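Revised Jun 20, 2019. Covers mid-size office towers with tool-less drive bays.

# Opening a desktop tower and getting it ready for a memory or CPU swap

This procedure takes a working tower from the desk to the point where the board can be reached with both hands. It stops before any part is replaced. Fitting memory and fitting a processor are on separate pages.

## What you need

- Phillips screwdriver, size 2. A magnetic tip is fine.
- Wrist strap with a clip lead. We use the Werko strap, but any strap with a working resistor will do.
- A flat work surface larger than the case. Leave a clear margin on the side where you plan to put parts down.
- Small tray with a lid for screws.
- Masking tape and a marker.
- Soft brush or a can of compressed air.
- Flashlight.

Allow 30 minutes the first time.

## 1. Shut down and discharge

1. Shut the system down from the operating system. Sleep and hibernate are not off.
2. Set the switch on the power supply to O, if it has one.
3. Unplug the power cord at the case end.
4. Hold the front power button down for 5 seconds. Fans may twitch. This drains what is left in the supply.
5. Unplug everything else: monitor, network, keyboard, mouse, audio.

Tape a label to any cable whose socket isn't obvious. Two identical monitor cables going to two different outputs are the usual source of trouble later.

## 2. Lay the case down

Put the tower on its side with the removable panel facing up. On most cases this is the left panel as seen from the front. If you take off the wrong one, you will be looking at the back of the motherboard tray and a few cable ties.

Check that the case sits flat. Rubber feet on one edge are not a problem, but a case that rocks will move when you press on a memory module. On a slotted table, keep small screws in the tray from the start. They find the grooves.

## 3. Remove the side panel

1. Take out the screws along the rear edge, or release the latch.
2. Slide the panel toward the rear until it stops.
3. Lift it straight up.

If the panel won't slide, look for a padlock loop or a key lock before using force. The older Borkov cases also have a third screw under the asset label. Feel for a dip in the label with a fingertip.

Clip the wrist strap lead to bare metal on the case rail. Painted metal does not count.

## 4. Find your way around

Before touching anything, locate the following:

- **Power supply.** A metal box with a ratings label. Don't open it. There is nothing inside for this job, and the capacitors hold a charge after the cord is out.
- **Main power connector.** The widest bundle of wires ending at the board.
- **CPU socket.** Normally under the heatsink and fan. With those removed you see the metal retention frame.
- **Memory slots.** Long narrow slots close to the socket, usually in pairs.
- **Expansion cards.** Held at the rear bracket by a screw or a shared clamp.
- **Drive bays.** In tool-less cases, colored plastic clips mark what can be released by hand.
- **SATA cables.** Thin flat cables running from the drives to the board.

Take a photo with your phone now. Take a second one after any step that moves a cable.

## 5. Clear the cables

Most of the wiring can stay connected. The aim is to get it out of the way.

1. Cut or open any cable tie that crosses the board. Use flush cutters and cut away from the wires.
2. Lay the power leads over the edge of the case on the supply side.
3. Unplug a SATA cable only if it crosses the memory slots. Press the metal catch if there is one, and pull on the connector body.
4. Label each unplugged cable with the number printed next to its socket on the board.

Front panel leads are small, single, and tedious to put back. Leave them alone if at all possible.

## 6. Release the drive cage if it blocks the slots

On some cases the cage sits over the ends of the memory slots. Squeeze or lift the clip, then slide the drive out along its rails — never up and out at an angle. Support the weight with your other hand until the drive clears the bay. Set it down flat, label side up.

The Shin 900 has a cage that swings out on a hinge. Unplug its cables first, as they are too short to follow it.

## 7. Clean

Brush dust toward you and out of the case. If you use compressed air, keep the can upright and hold each fan blade still with a finger. Do not brush an open CPU socket. The contacts bend easily, and a bent contact normally means a new board. If the socket will be empty for more than a few minutes, fit the plastic cover that came with the board.

## 8. Final check before the swap

- Power cord is out and in view.
- Strap is clipped to bare metal.
- No cable lies across the socket or the slots.
- Nothing loose is inside the case. Tilt the flashlight low across the board to find dropped screws.
- New parts are still in their bags.

If the job has to wait overnight, rest the panel loosely over the opening and tape a note on it. A Tilura dust sheet or a clean cotton cloth works if the panel no longer fits over raised cables. 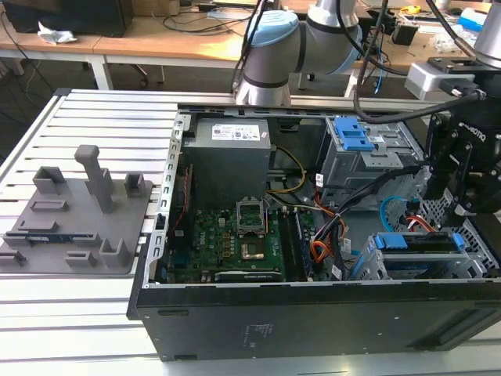 *Tower on its side with the panel off: CPU socket open, memory slots to the right of it, blue clips at the drive bays.*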